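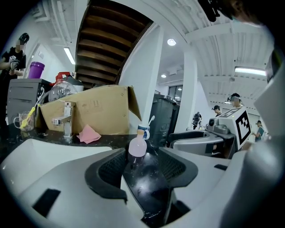
Ornella Mancuso had expected the hand grippers to be heavier. She had read the leaflet twice before her first session with the Plirlow kit, she told me, and had rather braced herself for an aching wrist, and by the end of the morning what she wanted to talk about was the booking system.

"It took me longer to get the calendar to accept my postcode than it did to learn the gripper," she said, and laughed, and then asked me to put it in anyway because she'd like them to fix it.

Plirlow is a hire service. You pay by the week and a set of hand-held grippers arrives in a case, with the charging leads and the software to collect what they record, and you use them to do ordinary jobs so that a robot arm can later be taught to do the same. Mancuso runs training days for a small firm called Olau, which wants an arm that can tidy round a sink. Callum Bickerstaff looks after the hire side at Plirlow, and he was good enough to give me most of an afternoon, a pot of tea and a very long answer to my first question, which was simply what people get wrong.

"They try to be perfect," he said. "They pick up a cup as though it were a museum piece. I always say, do it the way you'd do it at home with the radio on. If you fumble, fumble, and carry on. The slow careful ones are the sessions we end up asking people to do again."

He is fond of bathroom and kitchen things as a starting point. Toothbrushes, small bottles, cloths. A cloth is the hardest, in his view, as it never lies the same way twice, and he likes new customers to meet one early so that it doesn't put them off later. Mancuso agreed about the cloths. She was less sure about small bottles, which she found easy enough to grip and awkward to set down again without knocking whatever stood next to them. After a few days she had begun turning her whole forearm to do it and stopped thinking about it.

I asked her about the finger pads, as one or two people had written to me about them. The mesh gives a decent hold, she said, though she would like a spare pair in the case. Bickerstaff told me spares are sent on request — you ring, and they go out in the post — but he conceded that it might be kinder just to put them in.

The price came up, as it does. The basic hire is £221 a week with a minimum of three weeks, and there is a discount for schools and colleges that he said too few of them ask for. Mancuso thought it fair for what Olau got out of it. She had looked at another kit, the Unico, and liked its case and its printed guide a good deal better, but it could only be bought outright and she didn't want to be left with it in a cupboard.

A longer hire went out to a group in Cáceres last November, and Bickerstaff is still plainly delighted with it. They sent back 2042 recordings and a box of biscuits. "The biscuits were a bit broken," he said. "The recordings were lovely."

What would she change, I asked Mancuso, if she could change one thing besides the calendar? She thought about that for some time. The wrist strap, she decided. It has four settings and she falls between two of them, and she had ended up folding a bit of flannel underneath. She has hired the kit again all the same, for another three weeks, and this time she means to try it on the washing-up.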